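2024-12-04, notes from Pender, typed up same night

Mercy Mugo doesn't want to sit down. She talks standing, one hand on the leader arm, and twice she stops mid-sentence to redo a grasp she didn't like. Fair enough, it's her shift.

She's been teleoperating at Pender since July. Before that, bike repair. "They asked if I could use my hands and stay patient," she says. "I said one of those, yes."

The job: show the robot a task, over and over, until there's enough of it to train on. Tool handling at the moment. Pick up the tool, carry it, put it down. A good day is 84 demos kept. A bad one is 13, and she had one of those last week, a cable fault that took ages to find.

I ask what makes a demo bad if the tool still ends up where it should.

"Hesitating," she says straight away. "If I hover, it learns to hover. Hammad played one back to me my first week and it was just me thinking. Six seconds of me thinking, with a robot."

Hammad Yousafzai trains the policies. He's at the next bench and has opinions about this. He'd sooner have a fumble and a clean recovery than a perfect run. "If all I've got is perfect runs, it's never seen what to do when it's a centimetre off," he says. "Mercy hates that. She wants to bin the ugly ones."

"I do want to bin the ugly ones," says Mercy.

They used to do more by hand, grabbing the arm itself and dragging it through the motion. Mercy liked that better to start with, you can feel the weight of it. But her sleeve kept getting in the camera view and the motions came out jerky. Now it's the leader arm for nearly everthing, hand guiding only for setting the start pose.

Pliers are her least favorite. Sorry, favourite, my spellcheck is set wrong again. Why pliers?

"The handles. You come down and you think you're centred and one finger lands on a grip and the whole thing spins. So I line up first, fingers open, and then I go down in one move. No second guesses."
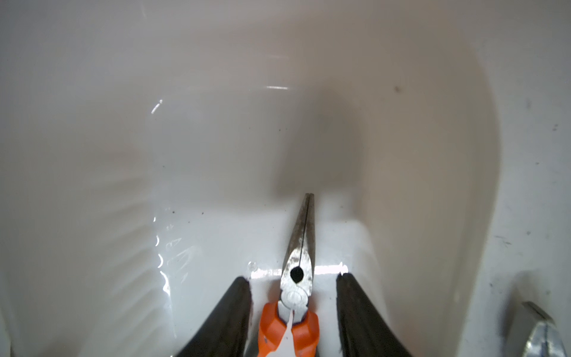 *Wrist camera view: gripper open, one finger either side of the orange-handled pliers in the tray.*

She works from that view a lot. Shiny trays annoy her, the reflections move when the arm moves and depth gets hard to judge. Hammad won't swap them out. The policy has to cope with glare sooner or later, he says, so it may as well be in the data.

Success rate on the last trained version was about 75 per cent on tools it had seen. On new ones he waves his hand and won't give me a number.

Does she recognise herself in it, when it runs on its own?

"Yeah. There's a little wrist turn I do before I close. It does that too." She shows me, no robot, just her hand in the air. "I didn't know I did it till I saw the arm do it."

Then she was back on the leader arm and I'd lost her. Still need to ring Awuor Nzioka re the scheduling side, and check wether Hammad is ok with the 75 being printed.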